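Bedding and Cloth Care: Quilted Covers

Last updated 7/3/22

Quilted covers hold dust along the stitch lines, where a flat sheet does not. Work on the cover while it is spread over the bed and pulled flat at the corners.

Dry pass. Use a clean waffle-weave cloth. Fold it once, then draw it across the cover in one direction, following the stitching. Shake the cloth out every 2 passes. Do not scrub over printed areas.

Spot marks. Mix 200 ml of cool water with a few drops of mild liquid detergent. Dampen one corner of the cloth and blot from the outside of the mark inward. Blot again with plain water. Test colored prints first, red in particular, on a motif near the border. If any dye transfers to the cloth, stop and wash the cover separately in cold water.
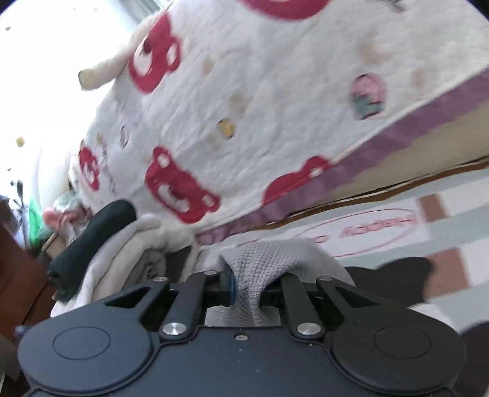

Gray waffle cloth and a white quilted cover with red bear-face prints.

Full wash. Check the sewn-in label before setting the temperature. Load the drum to nearly 50 percent of its volume; a quilted cover packed tighter than that rinses poorly. Use the low spin setting. Remove promptly and pull the seams straight by hand.

Drying. Hang over two parallel lines so that air reaches the underside. Turn after 90 minutes. Puckered stitching dries last, so press a few seams between the fingers before folding.

Cloth care. Wash waffle cloths apart from bedding and leave out fabric softener, which reduces absorbency. The Bekau and Trukero cloths we keep in stock are both laundered this way. Replace a cloth when the grid has gone flat.

Draltier Household Notes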